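Two months since the packing line at Ellier went automatic. A few notes from the floor.

We ran 2,497 cartons on the last shift before the changeover, all taped by hand. Now the arms do the taping and 11 of us moved to the checking bench. 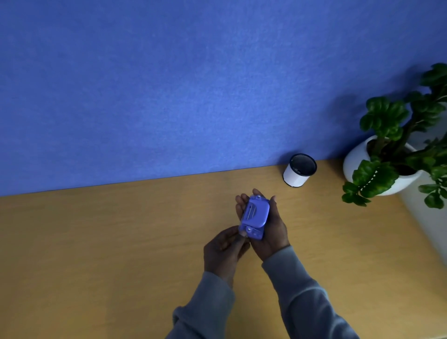 Checking is slower work — you pick a thing up, turn it over, try the parts that move. My shoulders like it better. My eyes don't.

Orestis Psarras went to the Praststead site instead. Same pay, longer drive.

Still no word on whether the night rate stays. They said November, then stopped saying.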